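Portant à vêtements Kamolrat, réf. 706

Accueil > Rangement > Penderie > Portants

Il y a des maisons où l'on ne sait jamais où poser la chemise qu'on remettra demain, et c'est en pensant à elles (la nôtre en fait partie !) que nous avons fait entrer le Kamolrat au catalogue. Un portant tout simple, léger, que l'on monte le soir en rentrant et que l'on déplace ensuite au gré des saisons, de la chambre à la buanderie, puis sur le balcon dès que revient juillet.

Le tube est en acier chromé, les embouts sont en plastique blanc. Comptez 30 minutes de montage si vous prenez votre temps, avec un café à portée de main. La barre accepte jusqu'à 8 kg, ce qui convient très bien aux chemises, aux tee-shirts et aux robes d'été ; pour les gros manteaux d'hiver, regardez plutôt le modèle Skundodier, plus costaud.

Entretien : un chiffon doux, un peu d'eau savonneuse, et surtout pas d'éponge grattante sur le chrome.
Garantie : 2 ans.
Livraison : par Comgate, à domicile ou en point de retrait.
Cintres vendus séparément.

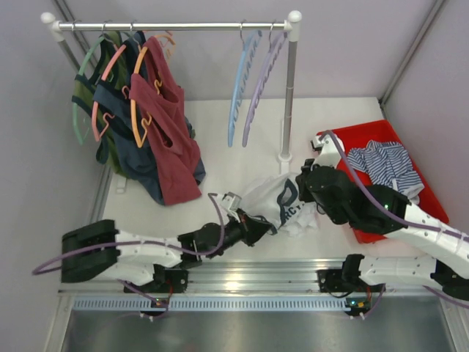

Drutano – Rayon Rangement et Soin du linge

Une petite habitude que nous aimons bien : gardez quelques cintres libres sur la barre et un bac à côté pour le linge à plier, vous verrez comme le repassage du dimanche s'en trouve allégé. Les embouts de rechange se commandent auprès du rayon, à l'unité ou par paire.

Fiche mise à jour le 12 sept. 2018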